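Equipment review, Tawfik Centre for Applied Automation
Prepared by Loubna Naciri, 14 Feb 2019
Product: Sasska hand-held gripper kit, with Zornamora recording software
Supplier: Dukholm

## Purpose of the review

The Centre was asked to advise its member workshops on whether the Sasska kit should be added to the shared equipment catalogue. The kit is sold for recording manipulation demonstrations by hand. An operator picks up the gripper, carries out a task with it, and the recorded motion and video are later used to train a controller for a robot arm. Members who have done this work by teleoperation will know how slow it can be, and several had asked whether a hand-held tool would give usable results at a lower cost in staff hours.

The kit was purchased at list price through the ordinary procurement channel. Dukholm did not contribute to the trial and has not seen this review ahead of publication.

## What is supplied

We ordered 3 grippers. Each arrived in its own foam-lined case with a camera mount already fitted, a spare set of fingers, a charging lead, a short hex key and a sheet of printed calibration markers. The camera is sold separately. Zornamora is licensed per workstation, and the licence key is sent by email once the order has been registered, a step that took longer in our case than delivery of the hardware.

The printed manual covers assembly and charging well. It says very little on calibration and refers the reader to an online guide, parts of which described an earlier version of the software. We recommend that members download the current guide before the equipment is unpacked and keep a printed copy with the cases.

## Conduct of the trial

The trial ran for 8 weeks and was suspended over the December closure. Operators were drawn from the Centre's technical staff and from two member workshops. None had used a hand-held gripper before. Each received a morning of instruction, followed by supervised practice on a simple pick-and-place exercise.

Tasks were chosen to reflect what members are likely to attempt: moving small parts between trays, placing containers on shelves, opening and closing drawers, and folding cloths. Operators rotated between tasks so that no single person's habits would dominate the record.

In total, 1,174 demonstrations were recorded. Of these, 869 passed the automatic check in Zornamora and were accepted for training. The remainder were rejected by the software, in most instances for loss of tracking. A smaller group failed on a mismatch between the video and the finger-width signal, and we were unable to trace the cause of every one of those.

## Hardware

The grippers are well made. The shell is rigid, the trigger has a consistent travel, and the fingers returned to the same closed position throughout the trial when checked against the gauge supplied. Cleaning was straightforward with a damp cloth. We did have one trigger spring come adrift, and a replacement was sent under warranty without argument.

Weight is the main reservation. With a camera fitted, the balance point sits well forward of the hand, and operators with smaller hands reported fatigue in the wrist and forearm. We moved to short sessions with a compulsory break, and complaints fell away. Any member adopting the kit should treat this as a matter of workplace health and safety from the first day and write the breaks into the work instruction.

The grip itself is offered in one size only. Dukholm lists a smaller grip as planned, without a date. We consider this an oversight in a tool intended for prolonged use by a range of people.

Finger wear was modest. The soft pads pick up lint from fabric tasks and lose some of their hold until wiped. The spare set was fitted to one unit late in the trial as a precaution, and the changeover was done with the hex key in a few minutes. The screws are small and easily lost, so it is sensible to work over a tray.

## Camera view and tracking

With a wide-angle lens fitted, the view takes in the fingers and a great deal of the room beyond them. The software depends on that background to work out where the gripper is. Rooms with plenty of fixed detail gave steady tracking. In a narrow store with blank walls, the tracker lost its position repeatedly and the session had to be abandoned.

Glossy surfaces deserve attention. Reflections from polished floors and white benchtops shift as the operator moves, and we suspect they accounted for a share of the tracking failures, although the software log does not distinguish them from other causes. Drawing blinds and relying on the ceiling lights improved matters in one room and made little difference in another.

People walking through the background were tolerated better than expected. A passer-by at a distance rarely disturbed a recording. Someone standing close to the operator, or a trolley pushed across most of the view, usually did.

Privacy follows directly from this. A camera carried in the hand will record whoever happens to be nearby, and members must obtain consent from staff and visitors before recording begins. The Centre's standard notice is suitable and may be posted at each entrance. Zornamora has a face-blurring option, but it is applied only on export - the original files remain on the workstation until they are deleted by hand. 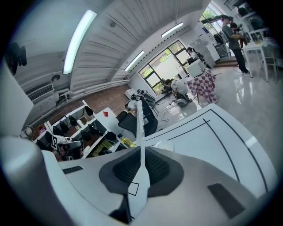
Calibration is the part of the process that most needs a written local procedure. The software asks for a slow sweep of the work area before the first demonstration, and then a sequence of full openings and closings of the fingers. If the sweep is hurried, the map of the room is poor and every demonstration recorded against it may be rejected later. The operator receives no warning at the time. We would like to see Dukholm add a plain pass or fail message at the end of the sweep.

Furniture moved after the sweep caused difficulty as well. Our practice by the second half of the trial was to repeat the sweep whenever a bench, shelf or rack had been shifted, and at the start of each session regardless.

## Software

Zornamora installs without trouble and its recording screen is clear. Start and stop can be triggered from the gripper, leaving the operator free of the keyboard. File names are generated automatically and cannot be changed until export. Two of our operators kept a paper log to match files with tasks, and this proved to be the more reliable record.

The acceptance check is run as a batch and is slow on a modest machine. We left it running after hours. Its report gives a reason code for each rejected demonstration, and the codes are explained in an appendix to the online guide. Several are worded so broadly as to be of limited help.

Export to common formats was satisfactory. A member workshop loaded the accepted set into its own training program with only minor adjustment to the time stamps. That work is continuing, and the performance of the resulting controller falls outside the scope of this review.

## Support

Telephone support from Dukholm is available during business hours in its own time zone, leaving a narrow window for members here. Email enquiries were answered courteously. One reply concerning the finger-width mismatch directed us back to the page of the guide we had quoted in our question, and the matter was resolved only in part after a second exchange.

## Recommendation

The kit is recommended for inclusion in the shared equipment catalogue, subject to the following conditions:

- Borrowers complete the Centre's instruction morning before first use.
- A room is assessed for tracking before it is booked for recording.
- Session length and rest breaks are set out in the local work instruction.
- Consent notices are posted and original recordings are deleted in line with the Centre's retention schedule.
- Each loan includes the spare fingers, the marker sheet and a printed copy of the calibration guide.

Members intending to work mainly with reflective parts, or in small plain-walled rooms, are advised to borrow a single unit and run their own trial before making a purchase. Those already holding a compatible camera should confirm the mount pattern with Dukholm, as the adaptor plate is a separate item and is not shown on the standard quotation.

Bookings for the units purchased for this review may be made through the equipment desk. The paper logs and the full list of reason codes are held with the trial file and can be inspected on request.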